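3. Decoding attention from scalp recordings during monotonous watch duty

3.1 Background

Work on reading brain signals for military use has tended to favour the control of equipment. Less has been written on a plainer question: whether the same signals can show that a person on long watch has stopped attending to the task. The present section reports on the second stage of the Wonditz study, in which electroencephalography (EEG) was recorded from reserve personnel while they carried out a simple listening duty. The first stage, concerned with the choice of electrodes, is reported by Koster and Dunne in the companion paper.

Lapses of attention are commonly linked with a rise in slow rhythms over the back of the head, and with a weaker response to rare sounds. Both effects vary a good deal between people. A threshold that serves one listener well may raise constant false alarms in another, and it was this difficulty that the study set out to examine.
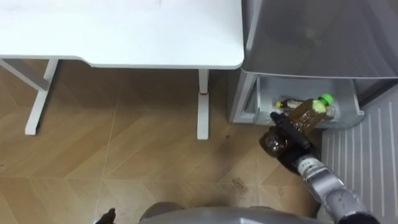 Section for Applied Neuroscience, Bashir Institute

Figure 3. White desk and grey refrigerator.

3.2 Participants and task

The study took in 21 reserve members, all with normal hearing by their own report. Persons taking medicines known to affect sleep were not admitted. Each participant gave written consent and was free to withdraw at any time without stating a reason. Unit commanders were not told who had taken part, and individual recordings were not released to them.

Participants listened to a stream of 400 tones through headphones and pressed a key when they heard one of lower pitch. The low tones were rare and their timing could not be predicted. No feedback was given. The task was then repeated after a rest, with the order of tones changed. Participants were asked to avoid coffee on the morning of the recording, although this was not checked.

3.3 Recording and treatment of signals

Signals were recorded with a Zarkivine cap and amplifier. Stretches marked by blinking or clenching of the jaw were removed by Ó Conaill and Ní Bhriain, working separately and without knowledge of the key presses. Where the two disagreed, the stretch was left out. This rule was strict and cost the study a fair amount of usable data, particularly from participants who found the cap uncomfortable.

The cleaned signals were passed to the Ullix classifier, which was first trained on the pooled data of all other participants and then adjusted using a short sample from the person under test. 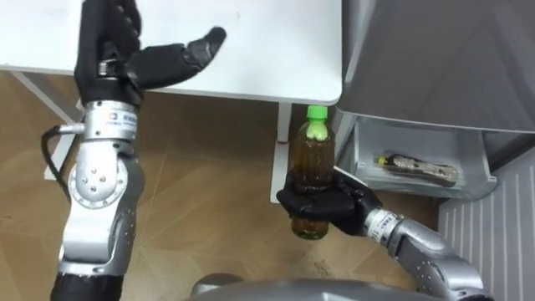 The length of that sample proved to matter more than the choice of features. With 2 minutes of personal data the classifier did little better than the pooled version. With 10 minutes it separated missed tones from detected ones in most participants, though the gain was uneven and was smallest in those who missed very few tones in the first place. Longer samples were not tried.

3.4 Limits of the findings

The classifier marks a state in which a missed tone is more likely. It does not recover what the participant was thinking, and the results should not be read as support for any claim of that kind. A quiet listening task also differs greatly from duty in a vehicle or in the open, where movement would disturb the recording. Dunne has suggested that dry electrodes may ease the second problem, and a trial is planned for August.

A further matter concerns use. A record of lapses could be employed to arrange rest, but equally to discipline. Ó Ceallaigh considers this question in Section 5, together with the terms on which recordings are kept and destroyed.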